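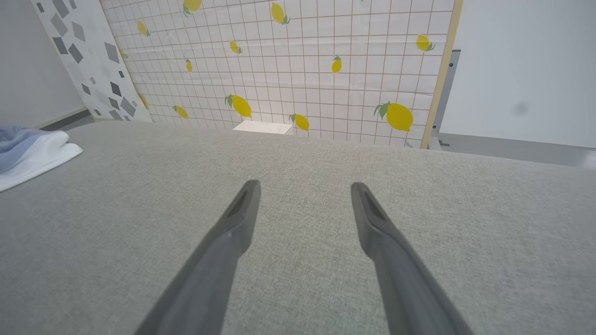 My sister told me over the phone that I'd be sorry by the first cold morning, that everybody who gives their clothes away in February ends up buying them all back by fall. She may still be right. I told her I'd already tied the bags shut, which was a lie, and then I hung up and went and tied the bags shut.

So, the clothes. I had been living with way too many of them for years, in that sleepy way you live with a dripping tap. There was the closet, there was the dresser, there was the long bin under the bed that I pulled out twice a year and pushed back in with my foot. And then the rod in the closet came down one night with a noise like a car door, and I slept on the couch and made a plan. (The plan was mostly to be annoyed in the morning.)

What I did in the end was move everything I owned that could be worn into the front room and live with it there until I'd made up my mind. I gave myself 23 days. I picked that number off the calendar because it ran up to a visit from my parents, and my mother notices front rooms.

The first few days were great fun! I tried things on. I found a skirt I'd blamed the dry cleaner for losing, and I owe that dry cleaner an apology. I found a wool coat from my first real job, back when I lived in Domport and took the ferry to work, and I stood there with my hands in the pockets for a good long while. One of the pockets had a ferry stub in it, gone soft as cloth. I kept the coat. I kept the stub too, if you want to know, and I'm not sorry.

Then it got slower. The easy stuff was gone and I was down to what I started calling the middle pile, which was all the clothes I had no feelings about whatsoever. Plain tees. Pants that were fine. A gray cardigan that I must have worn a hundred times and could not have picked out of a lineup. You'd think those would be the easy ones to let go, but I found them much harder than the coat, since a thing you love makes its own case and a thing that's merely fine just lies there looking useful.

I asked around for rules, and boy, do people have rules. Turn all your hangers backward. Keep only what you'd pack for a week away. One friend swears by putting the maybes in a box, taping it, and giving the whole box away if she hasn't cut the tape by summer. I tried the hangers and forgot which way backward was. The rule that worked for me was a dull one: would I wear this tomorrow, as it is, with no repairs and no diet? If I started a sentence with "well, once I've," it went in the bag. 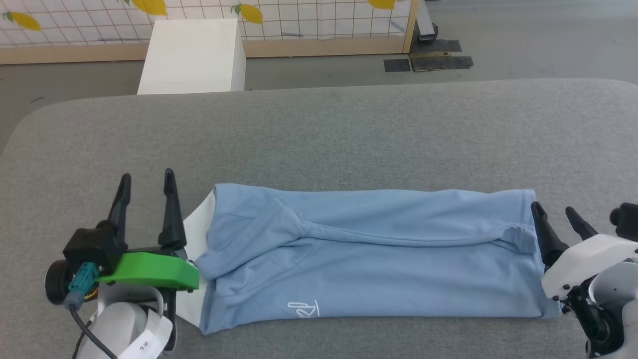
Folded flat and in the running: the sweatshirt test.

Sweatshirts nearly broke me. I work from home most of the week and I'm cold from October on, so I can talk myself into any amount of fleece. Every one of them had a job in my head. One for painting, one for the yard, one for when the first two were in the wash, one for guests who hadn't brought enough layers (what guests?). In the end I let myself keep four, and I chose them by cuffs. If the cuffs had gone wavy, out it went. I can't defend this as a system but it got me through an evening.

Folding came next, and I'll admit I had always been a roller. My mother is a folder. She folds in thirds, sleeves in, and smooths the whole thing with the side of her hand like she's closing a letter. I've had that gesture in my head all my life and had never once copied it. It's nice! It takes longer and it's nice. I put the radio on and did a drawer a night, and by the second week I was looking forward to it.

As for where it all went, the best of it went to Todorova, the little resale shop on Greltley Street with the yellow awning. They take 20 pieces per visit and they are picky, and I was more insulted than I expected to be about a certain pair of boots. The rest went to the clothing bank out in Andau, which takes nearly anything clean and is open late. I drove over there three times with the back seat full. All told I made about $400 at Todorova, and I'd love to report that I put it in savings. I spent a good part of it on a new closet rod and someone to put it up properly, into the studs this time.

My parents came. My mother looked at the front room, looked at the couch, sat down on it and asked if I'd done something to my hair. Later on I caught her in the hallway with the closet door open, refolding the top sweater.

I've bought one thing since, a raincoat, and I gave an old jacket away the same afternoon to make it even. The bin under the bed is still there and has the Christmas lights in it. My sister calls every time the temperature drops.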